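**Ticket:** Cloudy film on everything, gritty bits in the top rack
**Machine:** Clondari built-in dishwasher, with salt compartment
**Location:** shared kitchen, ground floor, Damthorpe house
**Opened:** 2026-04-14
**Status:** closed, with one leftover question at the bottom

I'm keeping this as a running log in the house folder so the next person with cloudy glasses can skip most of what I did. It's long. I had a great time with it, which probably says something about how much I like this dishwasher. When it's working well it is a wonderful machine!

## What's wrong

- Glasses come out with a white haze that gets worse as they dry.
- Mugs on the top rack have fine grit in the bottom, like wet sand.
- Bottom rack is better, though the plates feel slightly chalky if you drag a thumb across them.
- No error code, no leak, no odd smell. The cycle finishes normally.
- Salt light is off. Rinse aid light is off.

The haze has been creeping up on us since January, when we switched detergent to the Nornel powder. The grit is newer. I first noticed it in my tea mug, and then of course I saw it in every mug in the cupboard.

## First things checked

**Is the haze scale or etching?** Wiped a cloudy glass with white vinegar and let it sit while I made lunch. It came up sparkling on the vinegar side and stayed foggy on the other. So it's mineral or detergent residue and the glass itself is fine. Huge relief, some of those glasses are old and I love them.

**Are the spray arms turning?** Loaded the machine, noted which way the arms pointed, ran it for a bit, opened the door. The lower arm had moved. The upper arm was exactly where I'd left it. Did it again to be sure, same result. Interesting!

**Is something tall in the way?** No. I took out the big colander, which is the usual culprit in this house, and the upper arm still hadn't moved on the next try.

**Is hot water reaching the machine?** Ran the kitchen tap until it was hot, started a cycle, paused it partway. The water inside was properly hot.

## Upper spray arm

The arm unscrews by hand. On ours the collar turns clockwise to loosen, seen from underneath, and it needs a firm grip. I fought it in the wrong direction for longer than I'd like to admit.

Held it up to the window and could see which holes were blocked. Most of one side was plugged with a paste of gray stuff, and shaking the arm made a lovely maraca noise. What came out:

- a lemon seed
- a shred of paper label from a jam jar
- a surprising amount of eggshell
- a hard crust that I think was old detergent

A wooden toothpick clears the holes well. Don't use a metal skewer, the plastic around the holes scratches and then things catch on it. I flushed the arm under the tap until nothing more came out, soaked it in warm vinegar and water, flushed it again and screwed it back on. It spun with one finger afterward, so smooth.

Ran a normal cycle with a full load.

**Result:** much less grit. Haze the same, maybe a touch better on the mugs.

## Filter

I should have started here, and if you're reading this with your own problem, please do. The filter on the Clondari comes in two parts, a cylinder that twists out and a flat mesh plate under it. The cylinder gets rinsed in this house fairly often. The flat mesh, judging by its state, had never been lifted. It lifts straight up once the cylinder is out!

Old toothbrush, dish soap, warm water. The mesh went from brown to silver and I was unreasonably proud of it. There was more eggshell in the well below, and I got that out with a folded paper towel.

When you put it back, the cylinder has to lock. Turn it until the arrow meets the little line. If it sits loose, food goes around it and straight up into the arms, and I now suspect that is how the eggshell got in there in the first place.

**Result:** grit gone. I checked every mug. Haze still there.

## Salt and water hardness

This was the part I knew least about, and it turned into my favorite. The salt compartment feeds a small softener inside the machine. The light tells you when the compartment is low, but it can be wrong if the salt has clumped, and ours had set into a lump with a hollow under it. I broke it up with the handle of a spoon, topped it up and ran a rinse straight away to wash the spilled salt off the steel.

Then the hardness setting. The machine has a scale you reach by holding the program button while you switch it on, and ours was set to 2. I used one of the paper test strips from the drawer with the batteries in it. The strip put our water well up the hard end, and the table in the manual matches that to setting 7. So the softener had been barely trying all this time.

Changed it to 7. The display blinks when it has saved. If it doesn't blink, you've let go of the button too early and have to start over (ask me how I know).

**Result after one load:** glasses visibly clearer, still a faint bloom near the rims. The manual says the softener needs a few cycles to catch up, so I left everything alone and let the house use it as usual.

## Detergent

While waiting I looked into the powder. The Nornel box has a dosing chart on the side panel and the amount changes with hardness. We'd been filling the cup to the brim every time, whatever the load. Too much powder on soft water leaves a residue of its own, and since the water in the machine was about to get a lot softer, I wanted to bring the dose down at the same time.

I know, I know, change one thing at a time. I did three loads on the new hardness setting with the old dose first, then lowered the dose. The notes for both are kept apart here:

| Load | Hardness setting | Powder | Glasses | Plates |
|---|---|---|---|---|
| first | 7 | full cup | faint bloom | slightly chalky |
| second | 7 | full cup | faint bloom, less | slightly chalky |
| third | 7 | full cup | clear, streaky | smooth, streaky |
| next | 7 | lower line | clear | smooth |

There's a lower line molded into the detergent cup. It's hard to see until the cup is clean and dry. Use that line.

## Rinse aid

The dial sits under the rinse aid cap and ours was at the lowest position. Moved it up one notch and the streaks on the glasses went away completely. I tried one notch more out of greed and got a rainbow smear on the water jug, so back down it went.

## Comparing plates

For the thumb test I used two kinds of plate: the pale blue ones and the heavy stoneware with the speckled glaze. The blue ones are the better testers by far. The glaze is plain and chalkiness shows on it, while the speckles hide everything. Tilt the plate toward the window and look across it, then do the thumb drag. The long white table is the nicest place to do this, it bounces so much light around.
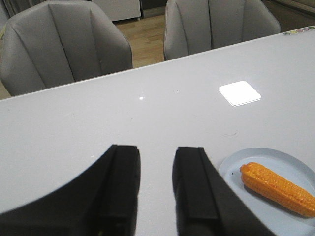
## Hot empty cycle with cleaner

Last step, mostly for fun. I put a bottle of Sultana machine cleaner upside down in the cutlery basket and ran the hottest program with nothing else in the racks. The wax plug in the cap melts and lets the liquid out. Afterward the inside of the door, where it had been dull along the bottom lip, came up bright with a single wipe. The door seal had a line of gunk in the lower fold that the cleaner doesn't reach, and a damp cloth over a butter knife took care of that.

## What fixed it

- **Grit:** blocked upper arm and a loose filter.
- **Haze:** hardness setting far too low, clumped salt, too much powder.
- **Streaks:** rinse aid too low.

I'm 100 percent sure about the grit. For the haze I think the hardness setting did most of the work, going by the table, but the salt was sorted out just before it and I can't separate them.

## Please keep doing

1. Twist the filter out and rinse it whenever you empty the machine and think of it. Lock it again.
2. Lift the flat mesh too — it takes seconds.
3. Powder to the lower line.
4. Scrape eggshell into the compost first. All of it, please!
5. If you top up the salt, run a cycle right after.

## Still open

The salt light stayed off the whole time the compartment was clumped, and it's still off now with fresh salt in. I'd like to know whether it works at all. I'm going to let the salt run down and check by hand, and whoever sees the light come on before I do, please write it here with the date.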